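Workshop notebook, tea ware bench
11 Aug 2023

Started the morning with the dark pots again, and I'm glad I did, because the light through the north windows was soft and even and I could finally see what the surfaces were doing. I've moved everything over to the white table. The old brown bench swallowed these pots completely (you could set one down and lose the outline of its lid from across the room), and I should have switched weeks ago.

The round pot from the Kavetti batch is still my favorite of the lot. It has a good low belly, a little wider toward the bottom, and the matte finish feels lovely under the thumb. I keep going back and forth about the handle. It's tall, and with the thick covering on it I can get my whole hand around it comfortably, but it does make the lid fussy to reach. I ended up coming in from the side with two fingers on the knob, and that was fine once I got used to it. Anyone with bigger hands than mine, please try it and write down what you think. 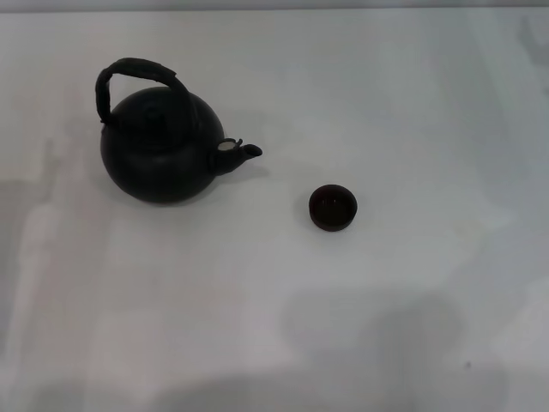 Weights, before I forget. The pot came to 1246 grams on the bench scale with the lid on, and with water up to my usual mark it was 1462. That's a modest fill, I know, but I wanted the same amount I used on the Alexiou pots so the notes can sit side by side. The scale was drifting a little first thing, so I let it warm up and weighed everything a second time. Same numbers, happily.

Pouring next. The short spout gives a rounder, lazier stream than I'm used to, and it likes to be tipped with some confidence. If I went timidly I got a dribble down the underside every time. A quick turn of the wrist at the end mostly cured it. I'd still like to try the Kimiletti cups with it, with their wider mouths, since the small dark ones without handles fill up so fast that I overshot twice and had to go find the towel. They're very pleasant to hold, though, and I drank my own tea out of one all afternoon.

Two things left over for next week. The lid sits a hair loose when the pot is tilted far forward, and I want to compare it with the spare lids in the Nillunix box, if I can find the box. And the felt pads are down to the last sheet, so I've put in for 42 more. Kettle is descaled, towels are in the wash, and I left the pots upside down on the rack with their lids next to them.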